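# The Boring Jobs Are Somebody's Jobs

I clean houses for a living, and lately a chunk of my work is done with a gripper in my hand.

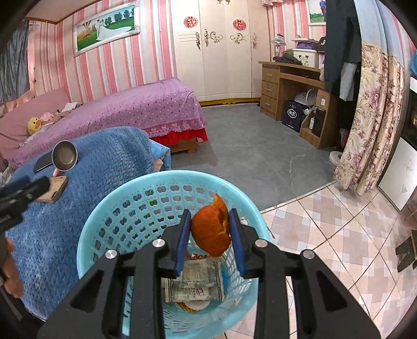 I had a whole speech ready when Tatik, the agency I clean for, told us about the program with Imska. It was going to be a great speech! Something about dignity and rent. Then I did my first shift and mostly I thought about my wrist.

So the idea is that we do the small stuff the slow way – trash in the basket, things back where they go – and the machines are supposed to learn from it. There are 17 of us on it now. A session is 4 hours, and my log says I've done 1544 pickups, which my kids think is hilarious (they'd like me to do a few in their rooms).

And you know what? It changed how I see my own work. I used to say I "just clean." Try squeezing a piece of orange peel between two padded fingertips and landing it in a wastebasket, over and over, and tell me there's no skill in it. Your bare hand knows how hard to pinch. The tool makes you think about it.

That's my gripe with the way people talk about automation. They call this stuff unskilled right up until they want to buy it. If what my hands know is worth recording, it should be worth more than my regular hourly rate, and at Tatik it isn't. We get the same pay, plus a bus pass. I like the bus pass! But I'd like a share a whole lot more, or at least a promise in writing about whose hours get cut first when the machines show up.

A friend over at Aksoy had it worse. Her crew went from 12 people to a lot fewer, and all they bought was better vacuums. The ones who stayed do more rooms and talk to each other less, and she misses the talking most.

I'm not against the robots. My knees would love one, and if something else wants to scrub behind a toilet it can have mine tonight. I only want us in the room while the deal gets made. We've asked for a meeting in December, and I'm bringing my log.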